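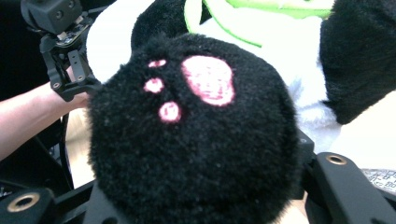 Peer Support in Community Groups
Handout 4: Sharing experience within a group

Reading time: 3 minutes

Purpose of this session

The previous handout dealt with setting up a group and agreeing its ground rules. The present one considers what members do once they are in the room together, and in particular how one person's account of a difficulty may be of use to another. Students on placement at the Brevimitz or Boros centres should read it before their first observed meeting.

1. What is meant by shared experience

Peer support rests on the idea that people who have faced similar circumstances can offer one another a kind of help that a trained worker may not be able to give. The circumstances need not be identical. A parent whose partner works away for long periods and a person caring for an elderly relative may both know what it is to make every household decision alone.

A member who speaks from experience is describing what happened to them. A member who gives advice is telling someone else what to do. The two are easily confused, and new facilitators often allow the first to slide into the second. Compare "I rang the school and asked for a meeting" with "You should ring the school". The first leaves the listener free to decide.

2. The role of the facilitator

The facilitator opens and closes the meeting, keeps time and sees that quieter members have an opportunity to speak. Silence should not be filled at once. Where one member has spoken at length, it is acceptable to thank them and ask whether anyone else recognises the situation — a general invitation of this kind is usually better than calling on a person by name.

Facilitators may speak of their own lives, but sparingly. Before doing so, they should consider whom the story is meant to serve.

3. Decisions made between meetings

Members often leave a meeting intending to act. The Akier approach, used in this module, asks each person who wishes to do so to state one small step and to report on it at the next meeting. No one is pressed to take part. A step which has not been taken is discussed in the same tone as one which has.

In the course survey, 70 per cent of members said they had found it easier to act after hearing another member describe a similar choice. The figure relies on what members reported of themselves and should be quoted with care.

4. Limits

Peer support is not a replacement for medical, legal or financial advice. Anything suggesting a risk of harm must be passed to the placement supervisor on the same day, and members must be told at the outset that confidentiality has this limit.

Preparation for the seminar

Read chapter 3 of the Tadotum course reader. Write a short account of an occasion on which you were helped by hearing of another person's experience, and bring it with you. It will not be collected.

Related items
Handout 3: Ground rules and first meetings
Handout 5: Endings and members who leave
Placement diary: guidance for November

Comments

Placement student, Boros: Is the small step meant to be written down, or only spoken?

Module office: Either is acceptable. Any written notes stay with the member.

Evening group: The school example in section 1 was useful. We tried rewording our own advice in the same way and it was harder than expected.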